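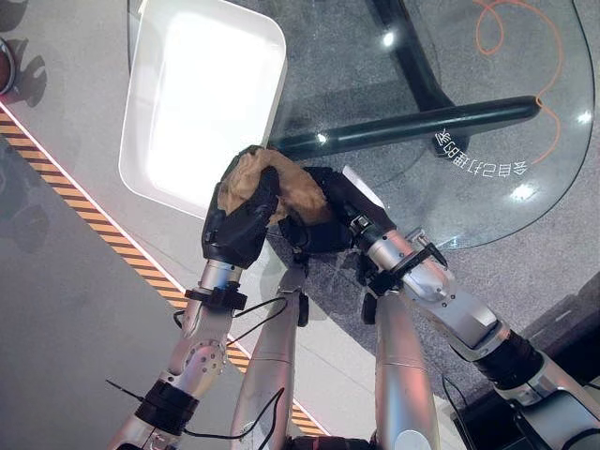 Mahtab Mirzaei wrote back that the grain ledgers should be split by port before anybody tries to add up a total, and she was right — we did it the next morning and the gaps showed up at once.

Search this repository Search Go

# Willamari Relief Shipments

Transcribed newspaper notices and port ledgers on privately paid food shipments between the wars. If you like old trade history, there is so much in here!

## What's inside

- `notices/` — 200 newspaper items, one per text file, spelling left as printed
- `ledgers/` — 19 port ledgers (Utberg and Kamovport), typed up as CSV
- `donors.csv` — names of donors as they appear in the notices, with variants

Each ledger row has a ship, a cargo, a weight, a port and a page reference. Weights stay in the unit the clerk used. The `unit` column tells you which one, so please read it before you sum anything (I learned this with a very exciting and very wrong figure for butter).

## Known problems

Utberg is missing most of one April. More than 50 rows have a cargo we couldn't read, marked `illegible`. Sepehr Zamani is working through the Kamovport handwriting and has already rescued a lovely run of cheese and rye entries.

Gift amounts come from the newspapers, and papers liked a big number. Treat them as claims.

## Using it

Load the CSVs as UTF-8. The dates are day first. Corrections are very welcome — open an issue with the file name and page, and Nahom Woldemariam or I will check it against the scan.

Last updated 14 Jun 2025

Cengiz Ağca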